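Datasets > Manipulation > Two-arm

# Hermont Fuse Block: gripper finger comparison, two-arm station

This card covers the fuse block recordings made at the Skenville bench. The aim was to compare two sets of gripper fingers, and two wrist camera settings, on a job that needs both hands: one arm holds a small automotive fuse block, the other handles the blade fuses.

Maintained by Refugio Rosales (station, controllers) and Bimla Kashyap (labels, review).

## What is in it

- 612 episodes kept after review
- 3 camera streams per episode: head, left wrist, right wrist
- Joint positions and gripper opening for both arms
- One text instruction per episode
- A result label: done, partly done, failed

Each episode is one attempt. An operator drives both arms through a pair of leader arms and ends the episode with a foot pedal. Failed attempts are kept as long as all three streams are complete.

## Station

Both arms are mounted on the same base and work over a yellow mat. The controller is a Zotitz unit with stock firmware. Joint data is logged at 200 Hz and the camera streams are matched to it afterward by timestamp.

The items along the back of the table belong to other tasks and stay in place during recording. If you train on the head stream, expect them in the background. We did not mask them.

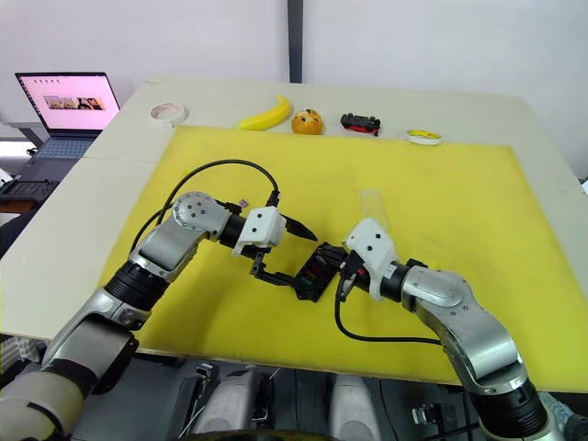
Head camera, both grippers at the middle of the mat.

## Fingers compared

**Set A** is the plain finger that ships with the gripper. **Set B** is the Deng finger, which has a longer taper and a softer pad. The arms, wrist cameras and controller settings were the same for both sets.

Set A was easier to learn on. Operators could close it on the block without much thought about angle, and it held the housing well. It was weaker on single fuses. The plastic head of a blade fuse is small and smooth, and if the fingers met it off center, the fuse turned as they closed. Most Set A failures carry the note "fuse rotated."

Set B did better at pulling fuses and worse at holding the block. When the other arm pushed down, the block tended to tip forward in the soft pads. Operators got around this by gripping lower on the housing, but that put the fingers closer to the terminals and made the wrist view harder to use.

We also tried a mixed setup, with Set A on the holding arm and Set B on the fuse arm. It gave the cleanest episodes of the three. It also locks the roles, so there are no mixed episodes where the arms trade jobs.
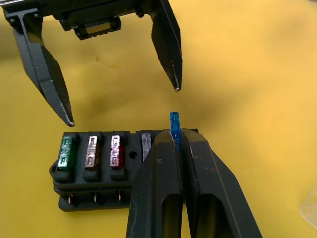 Handoffs were the hardest part for every setup. A fuse passed from one gripper to the other has to be taken by whatever part of the head is still showing, and a grip that is fine for carrying can leave too little for the second hand. We asked operators to pick fuses up near the bottom when a handoff was coming. Older episodes do not follow this rule, and we left them in.

## Wrist cameras

Two exposure settings were used. With auto exposure, the picture changed brightness each time an arm's shadow crossed the mat, and the dark housing lost detail. With fixed exposure the mat comes out a bit pale but the slots stay readable. Fixed exposure is the default from session four on. The `exposure` field tells you which one you have.

Focus is fixed on every camera. Anything well past the fingertips will be soft.
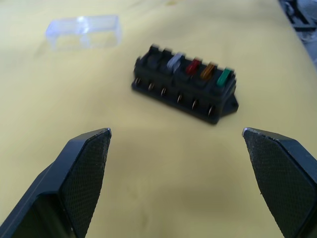
Wrist view with the fingers open. Fuse block ahead, clear cover set to the side.

The clear cover is easy to miss. It is transparent and mostly shows up as pale edges against the mat. A detector trained on our first labels skipped it often enough that Bimla went back and boxed it by hand in 2,000 wrist images. Those boxes are in `labels/cover/`. Head camera images have no cover labels.

## Controller notes

Position control was used throughout. We ran a short test with force limits on the holding arm and dropped it. The limit tripped whenever the other arm pressed on the block, and the operator then had to reset in the middle of an attempt. Those runs are not included.

The gripper opening value is the commanded one. Measured opening lags a little behind it when the fingers close on something stiff. Please do not use this field to detect contact.

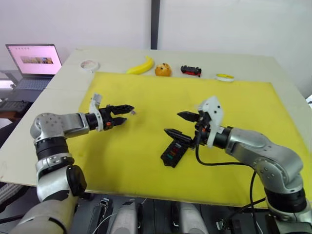
Cables are worth checking before you copy this setup. A gripper cable with too little slack pulls on the wrist near the end of its turn, and the arm then settles slightly short of where it was sent. We found this late, on the right arm, and rerouted the cable. Episodes from before the change have `cable_fix: false`.

## Known problems

- Fuse colors are not balanced. Do not expect a model to treat them all alike.
- A few instructions say "connector" where they mean the fuse block.
- Fingertips and pads show wear. There is no wear label.
- Right wrist video from the Saturday session has dropped frames. They are listed in `dropped.csv`.
- Left and right always mean the robot's left and right.

## Splits

Train and test are split by session, so no session appears in both. Mixed-finger episodes are all in train. If you want to test on them, make your own split from `episodes.csv` and say so when you report numbers.

Send corrections to Refugio with the episode number and the stream name. The next label pass is planned for August.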